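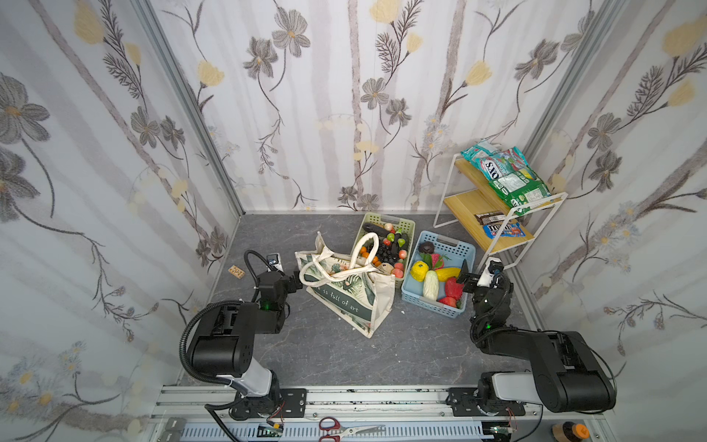
Packing and unpacking a canvas bag: questions

Print this page | E-mail this page

What goes in first?
Heavy, firm items, stood on the base seam. A papaya or similar large fruit goes in before anything in a thin plastic bag.
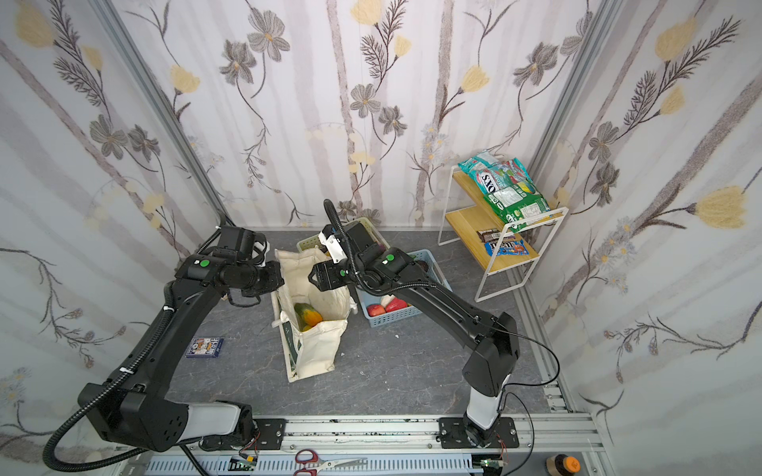 Bags of loose items go in last and stay near the opening. Limit for the Kenholm bag: 3000 g.

Why two baskets?
One for fruit, one for mixed produce. Perforated sides let air through — line them only if the contents are small.
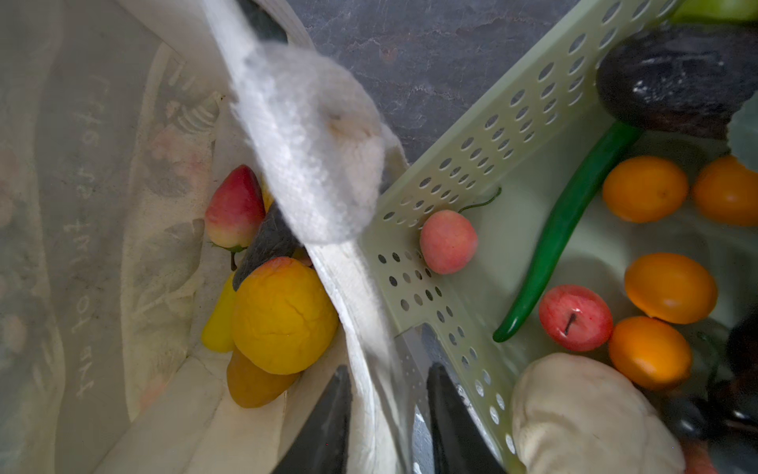

Keep the basket next to the bag, rims close together, so that items travel a short distance. Pointed fruit should be lifted by the body, never by the stem.

Can aubergine and grapes share a basket?
Yes, if the aubergine is laid across the top and does not press on the grapes.
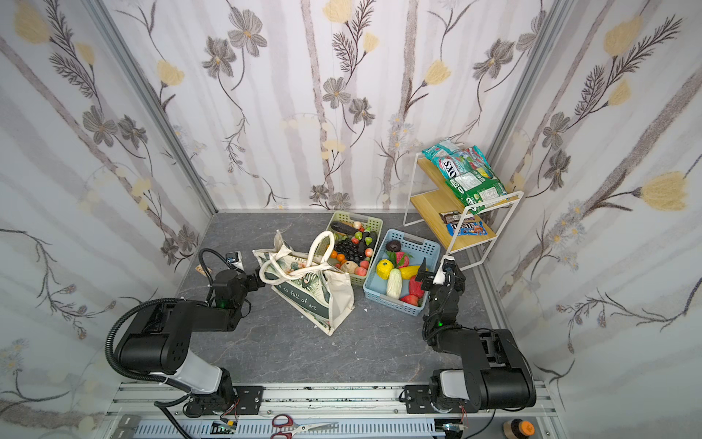
Canvas bag with baskets; aubergine and grapes in the green one.

How is the bag stored?
Empty, flat, handles folded inwards.

Corrections to Tâm Hứa, Worklow.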